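Supply costs outpace payment growth at smaller hospitals, Prultadbridge analysis finds

October 31, 2025

Spending on medical and surgical supplies rose faster than patient revenue at most small and midsize hospitals over the past fiscal year, according to an analysis released by the health care consulting firm Prultadbridge.

The report draws on purchasing and billing records from 319 acute care hospitals, all with fewer than 300 staffed beds. Median supply expense per adjusted discharge grew 6 percent over the year. Net patient revenue per adjusted discharge grew less than half as fast.

"The gap is small in any one month, but it compounds," said Keir Tennant, who led the analysis. "A hospital that began the year with a thin operating margin had little room to absorb it, and many of these hospitals began the year with a thin margin."

The analysis separates price effects from volume effects. Price accounted for most of the increase in general supplies such as gloves, drapes, tubing and wound dressings. In surgical implants and cardiac devices, the increase came mainly from a change in case mix, with more hospitals performing procedures that use higher-cost items.

Pharmaceuticals were excluded. Prultadbridge said drug spending is recorded too differently from one hospital to the next to be compared on the same basis, and that it plans to treat the subject in a separate report.

Contract terms explain part of the pattern

Hospitals in the sample buy most of their supplies through group purchasing contracts, which set a ceiling price for a fixed term. Many of those contracts came up for renewal in January, and the new terms allow suppliers to adjust prices more often. Under the older contracts, prices were typically held for the full term. Under the newer ones, a supplier may request an adjustment when freight or raw material costs move past a stated threshold.

Tennant said the adjustment clauses were used more in the second half of the year than in the first. Hospitals that had negotiated a cap on each adjustment saw lower growth in general supply costs than hospitals without one. The report doesn't name suppliers or purchasing groups.

The analysis also found wide variation in what hospitals pay for the same item. For a set of common products matched by catalog number, hospitals in the highest-paying quarter of the sample paid 18 percent more than those in the lowest-paying quarter. Bed count explained little of the difference. A stronger predictor was the share of purchases made outside any contract, known in the industry as off-contract spending.

Off-contract purchases are usually made when a contracted item is on back order or when a department requests a product that isn't on the approved list. They tend to be entered by hand and are less likely to be checked against a contract price before payment.

Inventory practices under review

Several hospitals have responded by changing how they hold and track stock. Dekari, a nonprofit system included in the sample, moved its surgical stock from separate storerooms at each site to a single central warehouse. Vija Vanags, who oversees supply operations for the system, said the change reduced the value of expired products written off at year-end, though it added a delivery step and required new staffing overnight.

"Expired stock was our largest avoidable cost," Vanags said. "Each site was holding its own safety margin of the same items, and the sites couldn't see what the others had."

She said the system kept local reserves of airway, trauma and obstetric supplies. Those items are exempt from the central warehouse rules and are counted by the departments that use them.
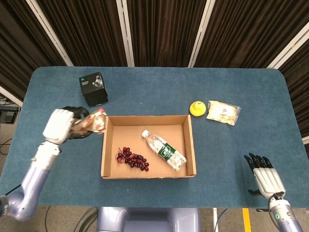

Effect on margins and borrowing

Operating margins in the sample narrowed over the year, with the largest declines at hospitals that depend most on government payers. Payment rates from those programs are set in advance and don't change when supply prices rise during the year. Commercial contracts offer more flexibility, but most run for several years and contain fixed annual increases.

Heino Strazds, a credit analyst at Margaritis, said supply expense has received less attention than labor because it is a smaller share of total cost. Labor remains the largest expense at nearly every hospital. But wage growth has slowed, he said, and supplies now account for a greater part of the year-over-year increase in operating expense.

"When we review a hospital's debt, we look at days of cash on hand and at whether expense growth is under management's control," Strazds said. "Supply cost is partly under its control. We want to see a contract calendar and a measure of off-contract spending, and a fair number of smaller borrowers can't produce either one."

Hospitals with bond covenants tied to debt service coverage may face closer review if the trend continues, he added. Margaritis hasn't changed its outlook for the sector.

Capital spending was also lower across the sample. Hospitals most often delayed replacement of imaging equipment and building systems. Purchases of information technology held steady, in part because much of that spending is now billed as a subscription and is recorded as an operating expense.

Limits of the data

The report lists several limits. Hospitals in the sample are clients of Prultadbridge or of its data partners and weren't selected at random. Critical access hospitals are underrepresented, and specialty hospitals were left out. Fiscal years were aligned by quarter, which may shift some expenses between periods.

Žydrūnas Petrauskas, a health economist who reviewed the methods before publication, said the comparison of matched items was the strongest part of the work. He was more cautious about the split between price and volume effects in surgical implants. Product lines in that category change often, he said, and a new model can carry a higher price for reasons that a catalog match doesn't capture.

Petrauskas also said that adjusted discharges are an imperfect measure for hospitals that have moved a large share of their surgery to outpatient settings. The adjustment uses gross charges to convert outpatient activity into an inpatient equivalent, so a change in a hospital's charge schedule can alter the result without any change in care delivered.

Prultadbridge said it tested an alternative measure based on case weights and that the direction of the findings was the same. The results of that test appear in an appendix to the report.

Software vendors are also watching the figures. Aigars Kivi, product director at Drukitport, which sells contract management software to hospitals, said requests for invoice matching tools had increased from smaller customers. Automated matching compares the price on each invoice with the contract price and holds payment when the two differ. Kivi said the tools depend on accurate item files, and that cleaning up those files is often the longest part of an installation.

Prultadbridge intends to repeat the analysis using the same group of hospitals once results for the current fiscal year are complete. The next edition will report off-contract spending by department.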